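Klapptisch Markance von Pietrzak im Test: acht Monate als Arbeits- und Esstisch
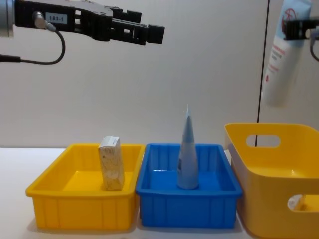 Für wen lohnt sich ein Klapptisch, der fast so viel wiegt wie ein fester Tisch?

Für Leute, die den Tisch mehrmals in der Woche auf- und abbauen und trotzdem daran schreiben, nähen oder essen wollen. Wer ihn nur zweimal im Jahr für Gäste braucht, ist mit einem leichten Modell besser bedient und spart Geld.

Gekauft habe ich den Markance im August bei Brirbridge, für 126 Euro ohne Versand. Er kam in einem flachen Karton, der an einer Ecke eingedrückt war. Die Platte hatte nichts abbekommen. Im Karton lagen die Platte mit vormontiertem Gestell, vier Stellfüße, ein Innensechskantschlüssel und ein Blatt mit Zeichnungen. Auf dem Blatt fehlt der Hinweis, dass man die Stellfüße vor dem ersten Aufklappen eindrehen muss. Ich habe es erst danach gemacht und musste den Tisch noch einmal umdrehen.

Die Platte ist 100 Zentimeter lang und laut Hersteller mit einem harten Lack versiegelt. Kaffee, Tinte und Tomatensoße gingen mit einem feuchten Lappen ab. Ein heißer Topf hat dagegen nach wenigen Minuten einen hellen Ring hinterlassen, der geblieben ist. Untersetzer sind also Pflicht. Die Kanten sind leicht gerundet und drücken beim Schreiben nicht in die Unterarme.

Zum Aufklappen zieht man zwei Hebel unter der Platte und schwenkt die Beine nach außen, bis sie einrasten. Am Anfang war der linke Hebel sehr schwergängig. Nach einigen Wochen und einem Tropfen Öl ließ er sich mit zwei Fingern bewegen. Allein schafft man den Aufbau in unter einer Minute, das Zusammenklappen dauert etwas länger. Dabei muss man auf die Finger achten, eine Sperre gegen Einklemmen gibt es nicht.

Beim Tippen steht der Tisch ruhig. Meine Nähmaschine bringt ihn bei hoher Geschwindigkeit zum Zittern, beim normalen Nähen stört das nicht. Wer sich am Rand aufstützt, merkt ein leichtes Nachgeben an der Schmalseite. An der Längsseite ist davon nichts zu spüren.

Zum Vergleich stand eine Zeit lang der Flivamport daneben, der etwas weniger kostet. Er ist leichter und lässt sich bequemer tragen, hat aber dünnere Beine und wackelt schon beim Radieren. Auf den Balkon würde ich trotzdem eher den Flivamport stellen – den Markance schleppt man ungern durch die Wohnung, und ein Griff fehlt ihm.

Nach einem halben Jahr hatte sich eine Schraube am Scharnier gelockert. Nachgezogen, seitdem hält sie. Ein Stellfuß hat außerdem seine Filzkappe verloren. Ersatz gibt es bei Pietrzak nur im Viererset, geliefert wurde nach zwei Wochen.

Gut: stabile Beine, angenehme Kante, schneller Aufbau
Weniger gut: Gewicht, kein Tragegriff, hitzeempfindlicher Lack, lückenhafte Anleitung

Ich würde ihn wieder kaufen, allerdings nur für einen festen Platz im Zimmer, an dem er auch zusammengeklappt stehen bleiben kann.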